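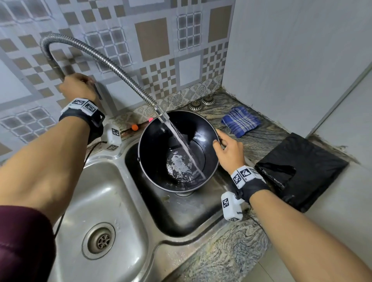
Medve Athletics Club
Progress report to the Pelov Sport Fund, second period
March 18, 2025

The grant supports the junior middle-distance programme at the Cikuvden track. This report covers the period from December to the present and should be read with the budget sheet sent separately. 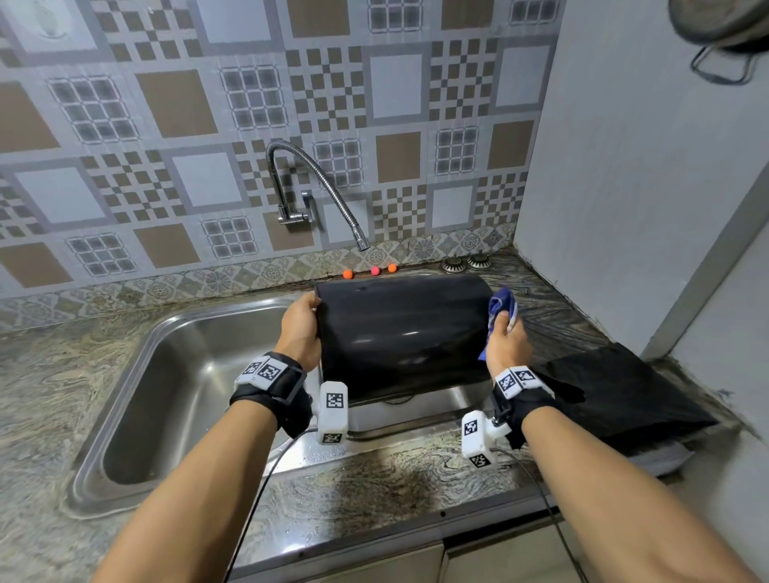 2 min read

Training. Two evening sessions a week have been held throughout the period. Sixty juniors are now registered, which meets the target in the funding agreement. Attendance fell in December, when the track was closed by frost, and the sessions moved to the indoor hall at Jevis. The hall has no bend suitable for fast running, so the work there was limited to circuits, drills and short relays.

Competition. The club entered a team in the Jevis indoor meeting. Entries were strongest in the 3000 metres, and two of our juniors reached the final of the 800 metres. The cross-country fixture planned for the same month was called off by the host club and will not be run again this season.

Spending. Hall hire was higher than forecast. The difference has been met from the travel line — the cancelled fixture left money unspent there — and no increase in the grant is requested.

Next period. Outdoor sessions at Cikuvden have resumed. The steeplechase barriers remain on order, and the supplier has not confirmed a delivery date. We ask the Fund to agree that this item may be carried over into the final period if necessary.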